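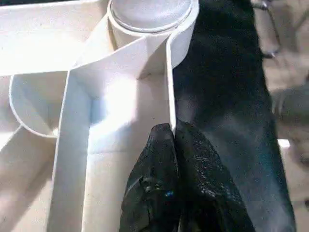 Figura 2. Organizador blanco de paredes delgadas, con vaso cilíndrico, compartimento rectangular abierto y tabique curvo. A la derecha, tela negra contigua a la pared vertical.

3.2. Organizadores de compartimentos fijos

El segundo grupo de objetos analizado comprende los organizadores de una sola pieza, en los que las divisiones no pueden desplazarse. Se incluyeron 10 modelos, de los cuales siete combinan al menos un hueco circular con otros de planta recta. El de la Figura 2 pertenece a este subgrupo: el vaso se une por su lado derecho a una pared recta y fina, y entre esta y el tabique divisorio queda un compartimento rectangular de fondo liso. La pared curva de la izquierda delimita un espacio de forma menos regular.

Esta mezcla de geometrías tiene consecuencias para el uso cotidiano. En las entrevistas realizadas en los hogares del barrio de Vitier, los participantes asignaron sin dificultad un contenido al hueco circular (bolígrafos, pinceles, cepillos) y al rectangular (libretas pequeñas, cargadores, sobres). Los espacios de contorno curvo, en cambio, recibieron contenidos variables, y en la segunda visita, en diciembre, era frecuente que alojaran objetos sin relación entre sí. El mismo patrón aparece en la serie Karpenko, aunque allí los huecos curvos son más profundos y el vaciado resulta más incómodo.

Un segundo aspecto es el color. El blanco facilita localizar objetos oscuros, pero reduce el contraste entre las propias divisiones. En la Figura 2 el panel superior izquierdo recibe una luz intensa y parte de su superficie apenas se distingue, mientras que las sombras marcan el interior de la curva y el lado izquierdo del vaso. Los participantes de mayor edad mencionaron esta dificultad en relación con piezas pequeñas y claras - botones, tapones, clips plastificados - que se perdían de vista sobre el fondo.

En cuanto a los textiles, la codificación distinguió entre prendas guardadas dentro del organizador y prendas situadas junto a él. La tela negra de la Figura 2 se codificó como contigua, ya que su borde izquierdo queda pegado a la pared vertical. De las 83 situaciones de contigüidad registradas, más de la mitad correspondían a superficies compartidas por dos personas. En los hogares que utilizaban cajas Bestex, con tapa, esta categoría fue poco frecuente.

No se observaron diferencias claras entre escritorios y cómodas. Sí las hubo en función de la altura de las paredes: los modelos bajos, como el Tirko, se reordenaban con mayor frecuencia, y sus usuarios describieron la tarea como algo que se hace de pasada. Con los modelos altos la recogida se aplazaba y solía coincidir con la limpieza general de la habitación. La relación entre altura y frecuencia de reordenación se examina en el apartado 3.3 junto con los datos de los organizadores modulares.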